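Teaching by Hand: October Gallery

Prino is our name for a hand-held gripper and everything that gets bolted, taped or zip-tied to it. You squeeze, it closes, and a computer later tries to work out what on earth you meant. We spent October showing it household jobs, first in the workshop on Ponce Street and then in real homes, where the furniture has opinions.

The gallery has gaps. Some days the only thing worth recording was lunch.

Cups and saucers
We began with one cup and one saucer, which the learned policy handled like a bomb technician. It took 207 demonstrations to get there, and my wrist would like that number remembered.

Remote control, first attempt
Before the hand-held version we drove the arm from across the room with a Kusteo controller. The delay was small. It was still long enough to put a spoon in the wrong drawer with total confidence.

Remote control, second attempt
Same controller, new operator, different wrong drawer. After 24 tries we had 17 we were willing to keep. The rest live in a folder called "character."

Folding
Washcloths went well. Bandine, our folding script, also accepts pillowcases, in the sense that it doesn't refuse them.

Drawers, the honest kind
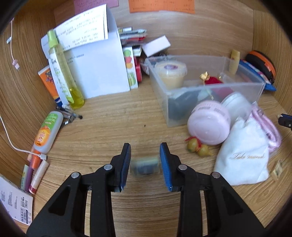 Picking one small thing out of clutter is the job I most wanted in the set, and tidy test bins had made us lazy. You bring the jaws in open, slow down over the target, and resist the urge to sweep everything else aside with your knuckles. The shelf gives you plenty to sweep: a spray bottle, jars, a stack of packets, a drawstring bag, and a charging cable running across the floor of it like a tripwire. The blue finger pads are easy to pick out against the wood, so I watch those and let the rest blur into background.

Doors
Hinged doors are next. We have 2 good runs so far, both on the same door, and I suspect the door of helping.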